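Plugging and Unplugging with Two Arms: Report of the Nosent Project Group

1. Why we chose this task

Our group belongs to the automation course at Saavedra Technical College. In the first semester every group had to do a sorting exercise with blocks, and in the second semester we were free to propose our own task. We proposed plugs. At home everybody has a power strip with too many chargers in it, and for a person it takes one second to pull one out. For a robot it is a difficult thing, for the plug is small, it sits tight, and the cable pulls on it from behind.

We gave our project the name Nosent. The teaching staff accepted it on the condition that no strip is ever connected to the mains during the work, and we kept this rule from the first day to the last.

2. The workspace

We used the two-arm cell in the Nirasby room. The walls are lavender and the floor has a dark marbled surface, on which light-coloured objects are easy to find for the cameras. We did not want a clean table. A real desk or a real shelf has other things on it, so we left cables, toys, a plant and garden things around the strips, and we changed the arrangement between sessions.

The arms are driven by teleoperation. One student moves both arms, a second student watches the recording and writes the log. After 30 minutes we change places, as the work is tiring for the hands and for the eyes.

3. The task in steps

At the start of an episode a charger or adapter is in the strip. One arm has to grip it, pull it out straight and put it down on the table. In the second half of the episode the same adapter has to be brought back to a free socket. The other arm may hold the strip or move a cable away, and the operator decides this alone.
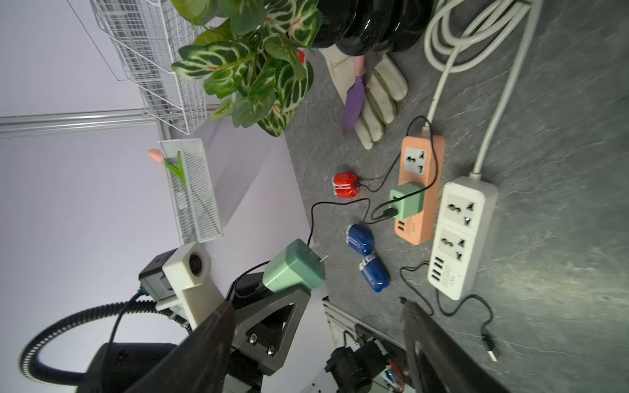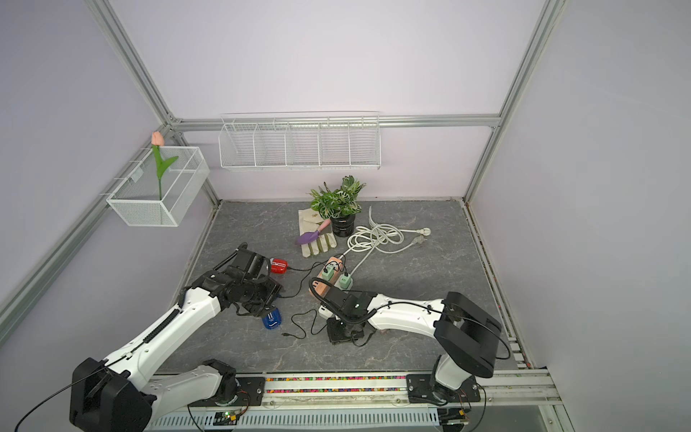
Adapters, cables and power strips in the cell, seen from the wrist and from the fixed camera.

4. Recording

We planned 200 episodes and thought this would be enough. In the end we recorded 519, as the first ones were very different from each other in speed and in style. One operator pulled quickly, another one waited a long time above the socket. When we trained on this mixture, the arm often stopped before the grip and did nothing. After that we agreed on a short written procedure, and the later episodes became much more similar.

For the training we used Nundix, the software which the college already has on its computers. We did not change the model itself. Our own work was in the data, the arrangement of the table and the tests.

5. Results

Pulling out went better than we expected. When the adapter stood free on all sides, the trained arm removed it in most of the tests. When two adapters were side by side, the fingers touched the neighbour and the attempt usually failed.

Putting in is still the weak point. The prongs must meet the holes within a very small distance, and the adapter turns a little between the fingers when the cable is heavy. In the last test series, which we did in May, the arm succeeded 11 times, and all of these were with the strip held by the second arm. Without the second arm the strip slides away – we should have seen this earlier.

6. What we would change

We would glue thin rubber on the finger tips before the recording, not after it. We would also write the procedure in the first week. The log was kept in three different tables by three different students, and to put them together cost us two full evenings.

The next group can take over our data and our log. We recommend to begin only with the insertion and to leave the pulling out as it is. The spare finger tips are in the grey cupboard, second shelf, and the key is at the reception.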